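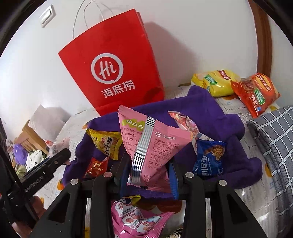

Fuad Admasu wrote in to ask why I sort snacks by packet shape and ignore flavor, when flavor is what people look for. Fair question, and the answer is mostly volume.

Chip bags are sealed with gas inside. They weigh very little, take up a lot of room and can't be compressed without bursting a seam. Small wrapped items (cookies, candy, single-serve crackers) are the reverse. The triangular type, like the pink 米立方 packets with the 海底捞 logo, falls in between: the corners waste space unless you alternate them point up, point down.

My procedure, unchanged since last April:

1. Empty everything onto the bed. A table is too small and things roll off.
2. Pull out the chip bags and stand them against the wall. They go in last.
3. Group the rest by shape: flat, triangular, small loose.
4. Read the dates. Anything with under 40 days left goes in the kitchen drawer and gets eaten first.
5. Repack the flat packets on edge, like files, with the triangular ones beside them and the small wrappers in the gaps.

For the container I still prefer a stiff paper shopping bag with string handles. The red 海底捞 one stands up by itself, which matters more than capacity when you are loading it with one hand. The drawback is the base. Mine started to sag with a bigger load, so I cut a piece of cardboard 27 cm long and laid it in the bottom. The last full load came to 632 g on the kitchen scale, chips excluded, and the handles held.

Vandana Rastogi's method is a lidded box from Lemska. It stacks better than paper. It also hides the contents, and in my house a snack that can't be seen from the door goes stale.

Pilar has asked for the chocolate-chip cookies to be kept separate. I have not worked out where. The drawer is full and the shelf over it gets the afternoon sun.

Posted Mar 17, 2022

Print this post | E-mail this post

Related posts
Cardboard bases for paper bags, measured
The kitchen drawer after one year
Joseph re-folds the grocery bags
Clips versus rubber bands for open chips

Home | Archive | Storage | Kitchen | Contact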